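Week 4 handout: Gathering demonstrations, and why I doubt most of them

Read this before lab. Bring the log sheet from last week, filled in. The Petbridge arms are booked in one-hour blocks and Hernán Correa keeps the list.

1. What we mean by an example

For this course an example is one complete recorded attempt at a task: every joint position, every gripper command and every camera stream, from the start signal to the stop signal. If one stream drops out halfway, you have most of an example, and most of an example goes in the reject folder. Students argue with me about this every January. I have not changed my mind.

The sales pitch for learning from demonstration says that you show the machine what you want and it picks up the rest. Be suspicious of "the rest." The learner has no idea which parts of your demonstration you meant. If you always pause before closing the gripper, it may learn the pause. If the light always comes from the same side, it may learn to depend on the light.

2. Flat things

Most published results use blocks and cups. Blocks and cups are kind to you. They have obvious sides to grab and they stay the shape they were. Boards, sheets, cards and strips of tape are a better test of whether your data is any good, so that is what the set is built on. A thin edge gives a fingertip very little to work with, and a small error in height means the finger pushes into the table or passes over the top. 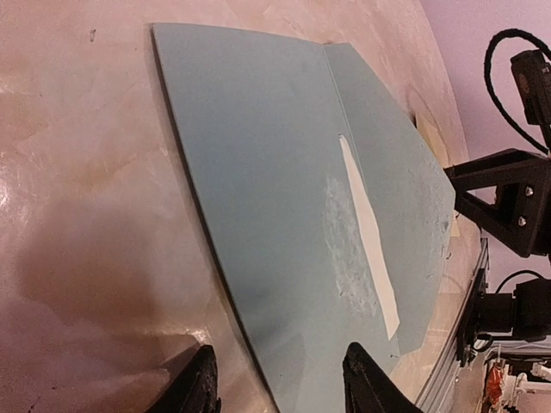
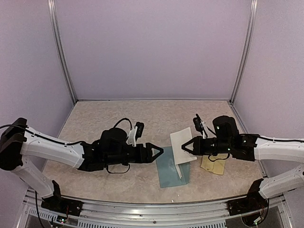
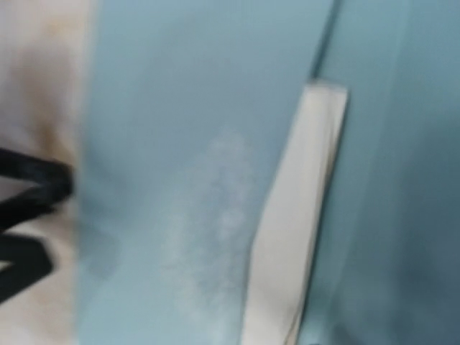
Deisy Restrepo

Compare what the fixed camera gets with what the wrist cameras get. The fixed view has both arms in it and tells you where each one is relative to the work. The wrist view gets you close to the white strip and the blue surface, and in the last of the three it pays for that with heavy blur. I would still keep a blurred stretch like that one. The learner will have to run on blurred frames too, and a set cleaned of every bad frame describes a robot that never moves quickly. What I would not do is ask a person to label the exact edge of anything in it.

Look also at the whitish marks on the blue in the two wrist views. Scuff, residue, glare? I can't settle it from the pictures, and a learner may treat such a patch as a landmark. Vary your materials. A set recorded on one piece of board teaches you about one piece of board.

3. How many?

The number people quote for a task like this is 1000. I have never seen a good argument for it. Dima Tannous trained on 2000 attempts last year and did worse than a run on 40, and when we went back through the large set we found that the starting position had hardly changed from one attempt to the next. It was the same attempt, over and over, with noise on it.

So count starting conditions before you count attempts. Your log sheet has a column for this. Please use it — "same as before" is not an entry.

4. Failures

Keep them, and label them as failures. A folder with only successes in it usually means someone deleted the rest, and then the success rate in your report means nothing. Ambros Gasser wants failures sorted by cause. I think causes are mostly guesses at this stage, and I'd settle for a plain yes or no plus one sentence on what you saw.

5. For next time

Record 5 attempts, each from a different start. Swap logs with another group and try to reset the table from their notes alone, without asking them anything. Write down where you got stuck.

Reading: the Trikside chapter on resets. Skip the section on scaling, it's mostly hope.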